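3.2 The round table as a place to put things down

Small round tables turned out to be the richest part of our material, and we are delighted to give them a section of their own.
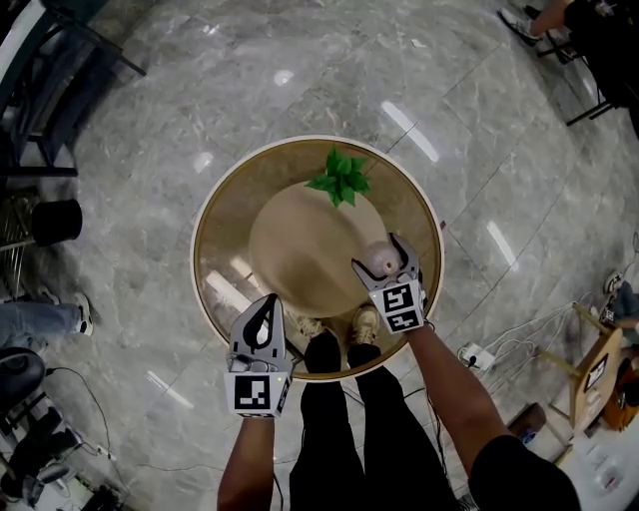
Figure 4. Round table with a smoky glass top and a thin cream-white rim, on gray marble tile. A beige round lies near the middle of the glass, with a small green artificial plant at its upper edge.

3.2.1 Centerpieces and the space they claim

Of the 293 table layouts in our collection, 40 have a round top, and 37 of those carry some kind of centerpiece. We had expected plants and bowls to act as obstacles, things people would push aside as soon as they needed the surface. What we found was far more interesting! A centerpiece tells people where small things belong. Keys, sweets, bottle caps and toy parts gather next to it, and the outer band of the table stays open for plates, elbows and phones.

The table in Figure 4 is a lovely case. The beige round, which we code as "mat or tray" when we cannot tell the two apart, sets off a patch of the glass near the middle of the top. The plant sits at the upper edge of this patch, so most of it is still free, and the small pale pink object is held over that free part, just below the leaves. We code such an object as "small round item" and leave its identity open, as we do for anything that could be either a ball or a piece of fruit.

Glass adds something of its own. Through a tinted top one still sees the floor and one's shoes, and ceiling lights show up as streaks on the surface. Chun-yin Chiu suggested early on that a mat matters more on glass than on wood for this reason, as it gives the eye a plain, steady spot to aim for. Our interviews at the Skinthorpe site point the same way. Several people there spoke of a bare glass table as "slippery to look at," a phrase we have grown very fond of.

3.2.2 Mats without plants

In 14 layouts the mat stands alone. Here the pull toward the middle is weaker, and items drift to whichever side is closest to a chair. Kristýna Bednárik's earlier coding of the Raston rooms treated these layouts as empty tables. We count them separately, and the difference between the two codings is taken up in Section 4.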